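From: Solveig Blomqvist
To: office-moves list
Subject: Re: Binders in the low cabinets, upstairs

Ghassan Mansour wrote:

> Can somebody tell me what is happening with the paper binders? When we
> came over from Beltum I was told everything would be shelved by project
> number. I went looking for the Flonbridge drainage correspondence and
> ended up opening every cabinet on the window side. I found it in the
> end with the insurance papers.
>
> I don't mind which system we use but I would like there to be one. Also,
> are we keeping the box files or moving it all to lever arch? I have 4
> box files under my desk and no idea where they belong.

Ghassan, thanks, and sorry for the runaround. The short answer is that the shelving by project number was agreed before we knew we were getting the low oak cabinets and losing the tall grey ones. The tall ones had five shelves. The low ones have one shelf each with a space underneath, so the old numbering plan doesn't fit and I have stopped trying to make it fit.

What I am doing now goes by colour, and then by project within the colour.

Navy is for closed jobs, meaning final account signed. Navy goes on the shelf, lying flat, label facing the doors. I know some of you would like them upright. I measured one of ours against the space above the shelf and it is too tight to get a hand in over the top, so flat it is.

Bright blue is for live jobs. They go in the bottom, under the shelf, where you can get at them without moving the navy ones.

Anything that isn't a binder (box files, loose wallets, the drawings in tubes) does not go in these cabinets. Ghassan, that includes your four. Leave them where they are until the side room has its racking, which Torbjørn Hovland tells me will be December.

I started with the double cabinet at the end of the long desk, right-hand compartment, because it was the emptiest.
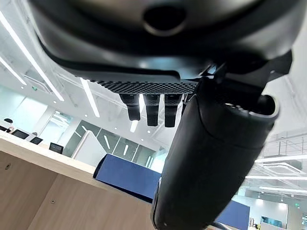
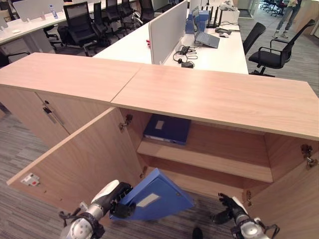
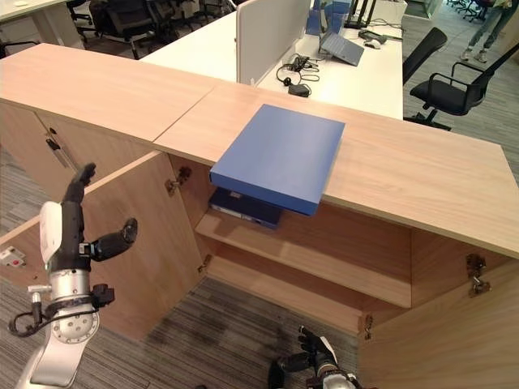 Edvin Halvorsen has already written to me separately to say that he would have done it the other way up. His point is that the live binders are the ones people want every day, so they should be on the shelf, and the closed ones can go at the bottom where you have to kneel for them. He also thinks we will run out of navy labels before we get through Kadavmont, which alone comes to 32 binders.

He may be right about the kneeling. I put navy on the shelf for the dull reason that we have more room below it than above, and the live binders get fatter. A closed one stays the size it is. If enough of you agree with Edvin I will swap them, but please tell me before I get to the second cabinet and not after the last one. There are 70 binders still in crates and I would like to lift each of them once.

Labels: I have ordered a pack of 80, pale, the same size as the ones we have. Please write the project name first and then the number. On half of what came from Beltum the name is missing altogether, and Alcides Medeiros and I have been opening binders to find out what they are. Black pen please, the green ones fade.

A few other things while I am writing.

The cabinets lock. I have the keys for the window side in an envelope in my top drawer. One of them is bent and I would not force it. We don't plan to lock anything except personnel, and that is in a different cabinet.

Please don't leave binders on top of the cabinets. The tops are meant to stay clear, and a binder left there tends to sit for a week and then get shelved wherever there is a gap. If you don't know where one belongs, give it to me or put it on my chair.

The doors open wide and they are at shin height — shut them when you have finished. I have walked into one twice.

The Lie papers are a separate matter. They are neither live nor closed, because of the dispute, and I would rather hear from whoever is handling it than guess. For now they are in a crate with a sheet of paper taped to the lid. Please don't take anything out of it without writing on the sheet.

Ghassan, your drainage correspondence is now in bright blue, bottom of the first cabinet, under F. The insurance papers have gone to Alcides.

Solveig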